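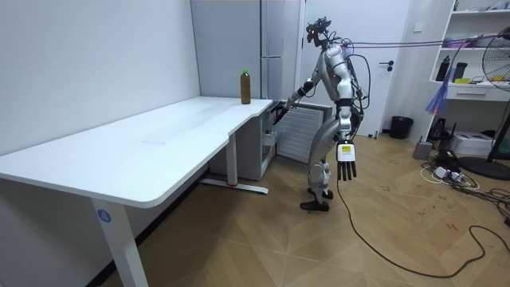
Brosholm site, break room 2
Walk-through checklist, humanoid unit
Filled in on the May visit, with comments

1. Cables and floor
Result: NOT OK
Black cable runs across the planks where people walk, and there are cords and adapters in a tangle by the fan. The Sikico install sheet says "managed tether." I don't know what they think managed means. If a person left an extension cord like that we'd write them up. Needs a cover or a different route before the next shift uses the room.

2. Access to door
Result: OK with comment
Door opens. The purple tether lines cross the room on that side, and three people told me they now go the long way, through packing. The long way is 101 steps each direction out of a 17 minute break. Put that in the time savings report, please.

3. Fridge and drinks
Result: OK with comment
Fetching drinks is the task the unit was brought in for. The Derese proposal counts 218 bottle trips a month that staff "no longer have to make." I asked who found those trips a burden and got no names. For most of the crew, walking to the fridge was the part of the shift when they talked to somebody.

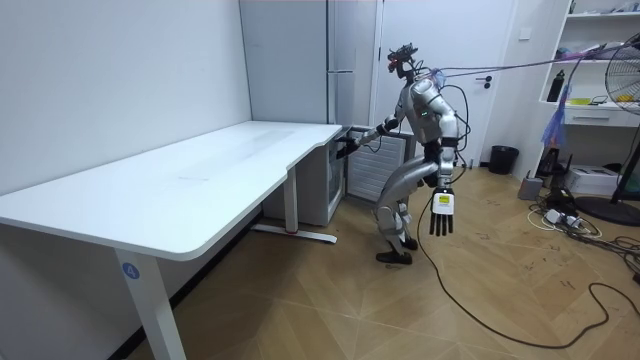
Same proposal says the fridge will be restocked by "existing personnel." So a person still carries the crates, and does it around the cables. I'd like that job written into somebody's hours, with the minutes to go with it.

4. Table and reach area
Result: OK
Table marked 4 stands level. Staff are to keep hands and cups off it while the unit is working. Fine as a rule, but it was a lunch table in April and no other one has been brought in.

5. Handling of bottles
Result: OPEN
Plastic bottles only, caps on. Clirnumach quotes 2000 grips between pad checks. No log was available on site, so I can't say where we are in that count. Start one.
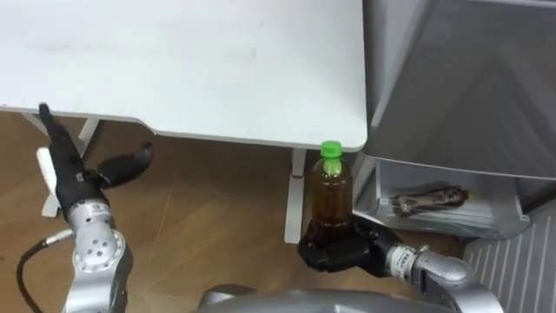

6. Stop button and training
Result: NOT OK
Day crew knew where the stop is. Night crew had been sent a link to a video. Hands-on session for both, on paid time.

7. Staff comments
Result: OPEN
Comment sheet has been up since the start of the trial and has had no reply from management. Recheck items 1 and 6 first.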